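Ekmont Robotikzubehör
Startseite > Greifer und Finger > Parallelgreifer > Rutard

Rutard Fingersatz für Parallelgreifer
Hersteller: Horkico
Artikelnummer: 1677
Lieferumfang: 2 Finger, Schrauben, Inbusschlüssel, Kurzanleitung (deutsch/englisch)
Stand der Seite: 14. Februar 2020

Schmale Finger für kleine, flache und rutschige Dinge

Wir haben ja schon einige Fingersätze im Sortiment, und normalerweise wandern neue Muster bei uns erst einmal ins Regal, bis jemand Zeit hat. Beim Rutard war das anders: ausgepackt, angeschraubt, und am selben Nachmittag wollte ihn niemand mehr abbauen! Der Satz besteht aus zwei geraden Fingern mit einer 9 mm breiten Kuppe, die nach vorn flach ausläuft. Die Greiffläche ist leicht aufgeraut und bei Verschleiß einzeln tauschbar (Wechselbeläge siehe unten).

Ausprobiert haben wir ihn im Januar an einer Küchenarbeitsfläche, im direkten Vergleich mit dem Ansari, unserem bisherigen Standardfinger für gemischte Objekte. Beide Sätze liefen am selben Arm, mit derselben Steuerung und mit denselben Einstellungen für Kraft und Geschwindigkeit. Pro Fingersatz haben wir 300 Griffe gemacht, bunt gemischt aus Obst, Besteck, Bechern und Gewürzgläsern.

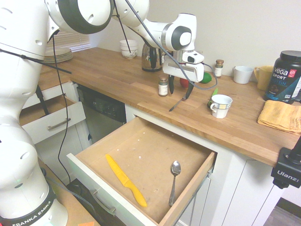 Die flache Kuppe ist das, was den Rutard vom Ansari am deutlichsten unterscheidet. Der Ansari ist vorn rund und kräftig, er packt Kugeliges wunderbar und braucht dafür Platz nach unten. Der Rutard kommt viel dichter an die Auflage heran. Bei einer Tomate oder einer Limette auf der Holzplatte macht das wenig aus, die nimmt jeder der beiden Sätze gern. Spannend wird es beim silbernen Messer, das flach auf dem Holz liegt, und erst recht bei Löffel und Kunststoffmesser unten in der offenen Schublade. Mit dem Ansari mussten wir Besteck oft mehrmals anfahren oder vorher ein Stück verschieben. Der Rutard hatte es meistens beim ersten Versuch, und wir haben uns jedes Mal wieder gefreut wie die Kinder.

Was uns sonst noch gefallen hat

Die Montage dauert keine Kaffeepause. Zwei Schrauben je Finger, ein Anschlag, der die Ausrichtung vorgibt, fertig. Wer häufig zwischen Fingersätzen wechselt, wird den Anschlag lieben: Nach dem Umbau stimmte die Mitte bei uns ohne Nacharbeit. Die Fingerlänge muss in der Steuerung natürlich trotzdem angepasst werden, sonst setzt der Greifer zu tief auf (fragen Sie nicht, wie der erste Kratzer in die Kuppe kam).

Die Beläge lassen sich mit einem feuchten Tuch abwischen. Nach den Griffen am Obst haben wir das auch gemacht, mit fettigen Fingern greift es sich nun einmal schlecht. Lösungsmittel bitte nicht verwenden, davon rät Horkico ausdrücklich ab.

Sehr angenehm fanden wir die Sicht. Weil die Finger so schlank sind, verdecken sie wenig, und man erkennt auch von der Seite gut, ob ein Löffel mittig sitzt oder schon kippt. Wir haben beim Teleoperieren deutlich entspannter gearbeitet als mit dem Ansari, vor allem zwischen eng stehenden Sachen. Ein Gewürzglas aus einer Reihe herauszuholen, ohne den Nachbarn umzuwerfen, das ist so eine kleine Aufgabe, an der man stundenlang hängen bleiben kann.

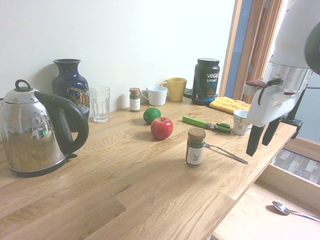

Bei den Bechern war der Vorsprung kleiner. Dünnwandige Pappbecher greift man am besten am Rand, ein Finger innen, einer außen, und dafür ist die schmale Kuppe wie gemacht. Von außen um den ganzen Becher herum drückt sie dagegen schneller eine Delle als der breite Ansari, da muss die Greifkraft herunter. Schwere, glatte Sachen sind überhaupt die Grenze: Eine volle Tasse am Henkel ging, aber sie pendelte, und wir hätten sie nicht über ein Notebook gehoben. Bei runden Früchten liegt der Ansari in unserer Strichliste sogar vorn. Ein Apfel dreht sich zwischen schmalen Fingern eben leichter weg, wenn man ihn nicht genau am dicksten Punkt erwischt.

Auch eine Schere haben wir immer wieder aufgenommen und abgelegt. Am Griff geht das mit dem Rutard sehr ordentlich. An den Klingen raten wir davon ab, der Belag nimmt das übel.

Rutard oder Ansari?

Besteck, Stifte, Schrauben, Karten, dünne Ränder, enge Schubladen: Rutard.
Obst, Bälle, Flaschen, schwerere Teile, raue Behandlung: Ansari.
Alles durcheinander: Wir lassen inzwischen den Rutard montiert und gehen mit der Geschwindigkeit etwas herunter, sobald etwas Rundes kommt. Wer beide Sätze hat, ist mit dem Umbau schnell durch.

Technische Angaben

Bauform: gerader Finger, Kuppe flach auslaufend
Kuppenbreite: 9 mm
Belag: aufgeraut, wechselbar
Befestigung: 2 Schrauben je Finger, mit Anschlag
Einsatz: Innenräume, trockene Umgebung
Nicht geeignet für: scharfe Kanten auf dem Belag, heiße Oberflächen, Lösungsmittel

Passt der Satz an meinen Greifer?

Horkico liefert den Rutard mit verschiedenen Adapterplatten. Bitte geben Sie bei der Bestellung Hersteller und Typ Ihres Greifers an, am liebsten mit einem Foto der Fingeraufnahme. Wir schauen uns das an und melden uns, bevor etwas verschickt wird.

Zubehör

Wechselbeläge Rutard, Paar
Wechselbeläge Rutard glatt, Paar (für empfindliche Oberflächen, von uns noch nicht getestet)
Adapterplatte einzeln
Fingersatz Ansari

Leihsatz

Vom Rutard haben wir einen Leihsatz im Haus, den wir gern an Labore und Werkstätten schicken. Der Belag darf dabei ruhig Gebrauchsspuren bekommen. Und wenn Sie eigene Griffversuche damit machen, schreiben Sie uns, mit welchen Gegenständen! Glatte Folien und Stoff stehen bei uns als Nächstes auf dem Plan, die Ergebnisse ergänzen wir auf dieser Seite.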